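Morkwood Letters is a plain-text list of handmade wall and banner lettering, kept so that people who cut letters for halls, school stages and market stalls can look up what others have used and how it held up. It has 3,000 entries. Each entry is one line of text written by a person who handled the sign.

## What is in the folder

- `signs.csv`: the main table, one sign per row
- `materials.csv`: the short list of material names used in `signs.csv`
- `places.csv`: towns and halls, with spelling fixed
- `notes/`: longer remarks, one text file per sign, where there are any
- `CHANGES.md`

The files are UTF-8 with commas as separators. Quotes are used only where a field has a comma in it.

## Columns in signs.csv

| Column | Meaning |
|---|---|
| `id` | Never reused, even if a row is dropped |
| `wording` | The words as they stand, capitals kept |
| `rows` | Number of lines of lettering |
| `letter_material` | One name from `materials.csv` |
| `ground` | What the letters are fixed to |
| `fixing` | Pins, glue, tape, thread, hook tape, other |
| `colors` | One color per letter, left to right, top row first |
| `months_up` | Whole months, blank if not known |
| `entered_by` | Initials |

`wording` keeps mixed case. We lost this in the first version, when a script from the old Tasterlow sheet turned everything into capitals. Regula Pichler put back the rows she could check against paper cards. The rest have `case_lost` in the notes.

Color names are everyday words. Two people will not always agree on where peach ends and orange begins, and we have not tried to settle it. If you need to group them, use the wider names in column 4 of `materials.csv` (it ended up in that file and moving it would break the Bramar import).

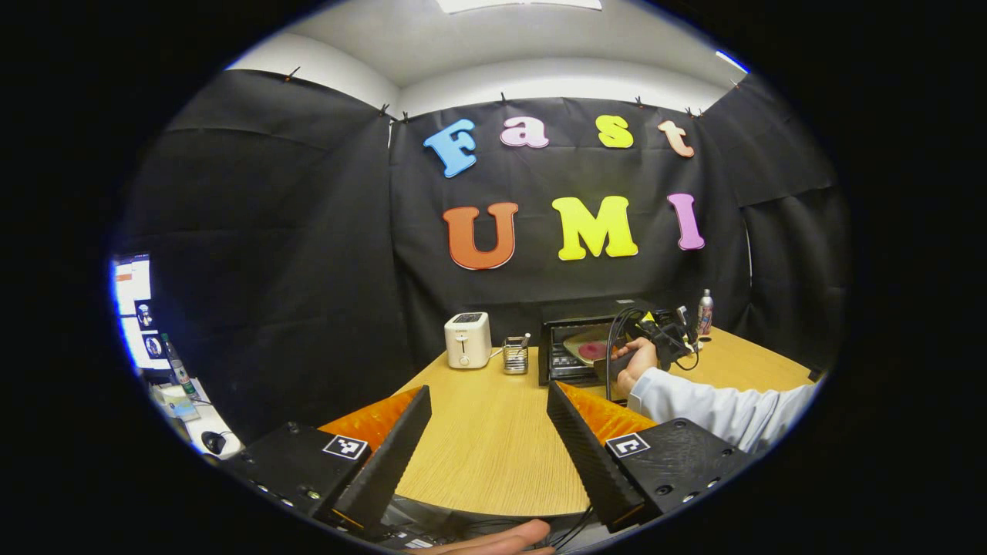 *Foam letters on black fabric, two rows, mixed case on top and capitals below.*

Fabric grounds are the hardest to enter well. Cloth sags, gets taken down and is hung again with new folds, so letter spacing measured one week may be wrong the next. For this reason there is no spacing column. Painted board and brick have fewer problems, though old brick rows often say "other" under `fixing` where the real answer was a mix of nails and wire.

## How it was collected

Most rows come from card files kept by Gertraud Riedl and Vinzenz Wallner. The remainder were sent in on the Rangel form. Elsa Grønli typed the cards and Siwan Gronow read 100 of them back against the originals. She found 5 errors, all in `months_up`.

## Known problems

- School signs are over-represented.
- Signs that fell down early were often never written up, so `months_up` runs long.
- "Foam" covers every kind of foam. The cards do not say which.
- Some Norwegian place names still have `o` where they need `ø`.
- `id` has a gap near the end from a batch that was entered twice.

## Use

You may copy, change and share the table for any purpose if you keep the name Morkwood Letters with it. The longer notes belong to the people who wrote them, so ask before printing one in full.

Corrections go in as a pull request with the `id` in the title. Please change one sign per request. They are read on Friday.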